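Filed under: Work, Automation, Packing floor

The two-arm box cell at Grarniswood has been on the schedule since May. It takes plain cartons only. My job went from folding flaps to watching flaps get folded, plus clearing faults and filling in the log.

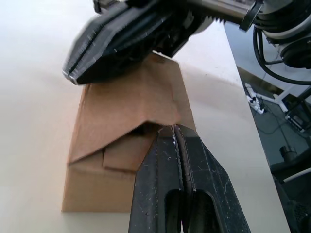
Both grippers at the flaps, plain brown carton.

The log for the first month shows 2,229 cartons and 191 stops. Almost 80 of the stops were flap faults. Raelene Halliday used to close cartons by hand on that table and now sets the grip points. Her pay grade went up by 2. Her shift still starts at 6 a.m.

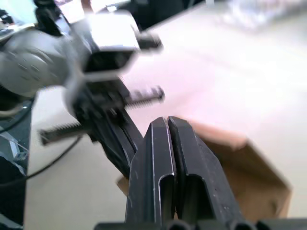
Posted by Mortimer Blackwood

Clearance between the grippers is what we argue over most. Defne Duman wants a wider approach path, and I want the cycle time. The hand crew's complaint is different: they get every odd-size carton now, and the hourly target has stayed the same. I have asked for a separate target.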